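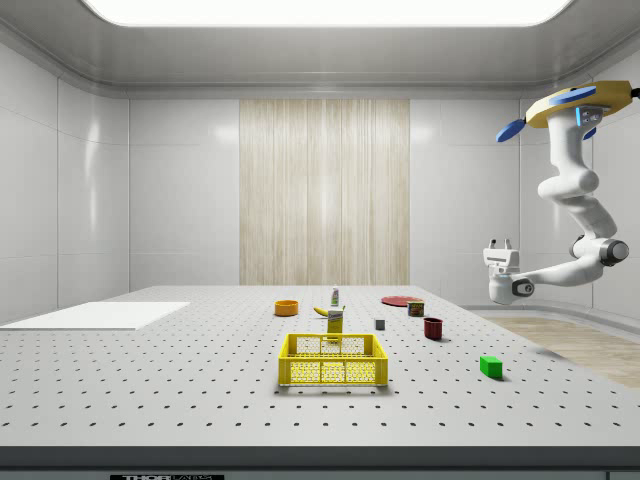 Figure 1. Simulated tabletop for the pick-and-place task, gripper empty.

Week 3 – Gathering demonstrations in simulation
Notes by Marijke Cuypers

Last week we trained on the examples that came with Calley. Now you get to make your own, and this is my favorite part of the course! A policy can only copy what somebody showed it, so the way you drive the arm matters at least as much as the network you pick later.

The task: pick up the named object and put it in the yellow basket. Start with the banana. Move on to the mug once your grasps feel steady (it's harder than you'd think, the handle is a great teacher).

Some terms
Episode: one attempt, from reset to release.
Demonstration: an episode we keep for training.
Seed: the number that sets where the objects start. Write it down every time.

What to record
Work in pairs, one driving and one logging. Each pair hands in 168 episodes, and yes, that goes quickly once you find a rhythm. Change the seed after every episode. If you miss a grasp and recover, keep it – recoveries are gold, and Jasper Visser will show in the lab how much a policy gains from them. If the object ends up off the table, mark the episode as failed and reset.

Don't pause in midair while you think. Long pauses teach the policy to stop there, and it will happily sit still forever.

Before Mon 12 May
Upload your logs to the Calley folder and read section 2 of the reader. Questions about the controller go to Stijn De Graaf.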